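Ticket 704: White table in the front room, marks and uneven gloss on the top
Saturday, July 4, 2020
Posted by the Costigan house desk

Status: open, waiting on parts

Reported problem: The white table shows dull rings wherever something has been left standing for more than a day. Wiping with a damp cloth takes them off for an hour or so and then they come back. The guest who reported it also said the table rocks when you lean on the window side.

Step 1. Cleared the table and washed the top with warm water and dish soap, then dried it with a cotton towel. Rings still there once the surface had dried. No change in size or color.

Step 2. Went over one ring with the Poson surface cleaner we keep under the sink. Left it on for 2 minutes and rinsed. The ring got lighter but the area around it now looked duller than the rest. Stopped using the Poson. Please do not use it on this table again – it is fine on the counters.

Step 3. Checked the feet. One leveling pad was missing on the window side. Put a folded card under it for now. The rocking is gone, but the card will not last. Ordered a pack of pads from Trurnilent, the 45 mm size. The smaller ones that came with the house do not fit this table.

Step 4. Rubbed the ring from step 2 with a dry microfiber cloth and a little of the Beneda polish, small circles, light pressure, 9 passes. That brought most of the shine back. Repeated on the other rings with the same result. Two are still faintly visible from the couch side with the lamp on.

Step 5. Put the stacked cream-colored piece back on the table, bare, no mat under it, to see if a new ring forms. It was standing on the table when the first marks were noticed, so it is the likeliest cause. The bottom tier is the widest of the three and sits right on the surface.
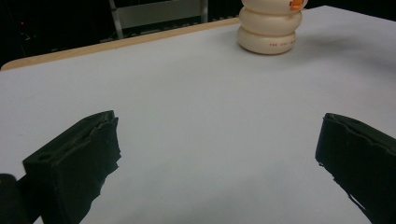

Page last changed: January, by house desk

The ring test was repeated later with a felt circle under the piece, cut a little smaller than the base so it does not show. With the felt there was no ring after a full week. Without it there was a faint one by the third day. All heavy things on this table should have felt from now on, including the lamp.

Still to do: fit the leveling pad when the Trurnilent order comes in and take out the card. The first pack was the wrong thread and went back. Buy more felt – the roll in the hall drawer is nearly used up.

Do not close this ticket until the pad is on and the table has been checked for rocking from both long sides.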